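Nosska is a small dataset of indoor air measurements, recorded at desk height in shared offices that are heated and cooled from ceiling vents. Please read this file before you use the numbers, specially the part about missing values.

# Nosska: desk-level temperature and draft readings

## Summary

| Item | Value |
|---|---|
| Rows | 3,896 |
| Desks | 272 |
| Buildings | 4 |
| Sensors per desk | 2 |
| Format | CSV, UTF-8, comma separated |
| Last update of this file | 9th December |

Each row is one reading period at one desk. The purpose is to compare what the wall thermostat says with what a seated person gets on the neck and on the ankles. In the office where I work these two were always different, and I wanted to have data in place of discussions.

## Where the data comes from

The buildings are named after the building management system that runs in each of them, or after the owner when there is no such system:

- `hetgate_a` and `hetgate_b`: two floors plans of the same type, constant air volume, round ceiling diffusers
- `tuhumury`: variable air volume, linear slot diffusers near the windows
- `castia`: older building, fan coil units above a dropped ceiling

The cooling season readings start in May. The heating season readings were made later with the same sensors, after a new calibration.

## Columns

- `desk_id`: text, unique inside the whole dataset
- `building`: one of the names above
- `season`: `cool` or `heat`
- `t_neck`: air temperature at the upper sensor, in °F
- `t_ankle`: air temperature at the lower sensor, in °F
- `t_wall`: reading of the nearest thermostat, in °F
- `v_neck`: air speed at the upper sensor, in feet per minute
- `vent_dist`: horizontal distance from the desk center to the nearest supply vent, in feet
- `vent_state`: `open`, `partly`, `deflector` or `unknown`
- `note`: free text, often empty

`deflector` means that a plastic air deflector was fixed on the vent. I did not record the model. If the occupants had put cardboard or tape on the vent, the state is `partly` and the note says so.

## Missing values

An empty cell means that the sensor gave no value. It does not mean zero. In `v_neck` a real zero is possible, when the fan was off, so please do not fill the empty cells with 0. I made this mistake myself in the first version, and the average draft in `castia` looked much better than it was.

`t_wall` is missing for all desks which have no thermostat on the same zone. You can drop these rows if you only study the thermostat error.

## Loading

```python
import pandas as pd

df = pd.read_csv("nosska.csv", dtype={"desk_id": str})
cool = df[df["season"] == "cool"]
gap = cool["t_wall"] - cool["t_neck"]
print(gap.groupby(cool["building"]).median())
```

The file is small and opens also in any spreadsheet program. Some spreadsheet programs change `desk_id` into a date, so set this column to text first.

## Placement of the sensors

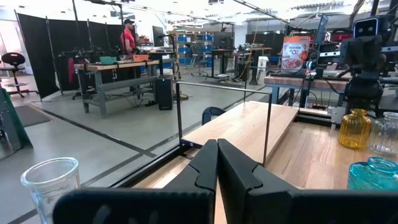 Air speed is the most sensitive value in this dataset, and it depends very much on what stands between the vent and the sensor. A solid partition can turn the flow to the side, and then the desk behind it seems calm while its neighbor gets all the draft. Open structures are a different case: slender rods like the dark metal ones over the raised wooden board leave most of the space free for the air, so I do not treat such a frame as an obstacle. Monitors, binders and high chair backs are obstacles in my coding, and they are written in `note` with the word `blocked`.

The upper sensor must be at the height of the neck of a seated adult. The lower one is near the floor, on the side of the desk where the feet are. Do not put any of them in direct sun, and keep them away from the exhaust of a computer.

## Known problems

- In `tuhumury` the supply air was reset by the system during some reading periods. The rows are kept and the note says `reset`.
- `vent_dist` was measured with a tape on the floor, so it is not very exact under large desks.
- Humidity is not included. The sensors can measure it, but I could not calibrate them well enough.
- The heating season has fewer rows than the cooling season.

## Use

You may use the data for any purpose, also commercial, if you mention Nosska. Please do not use it to say that a building does or does not comply with a comfort standard. The reading periods are too short for that.

Corrections are welcome as an issue in the repository. Please give the `desk_id` and the season.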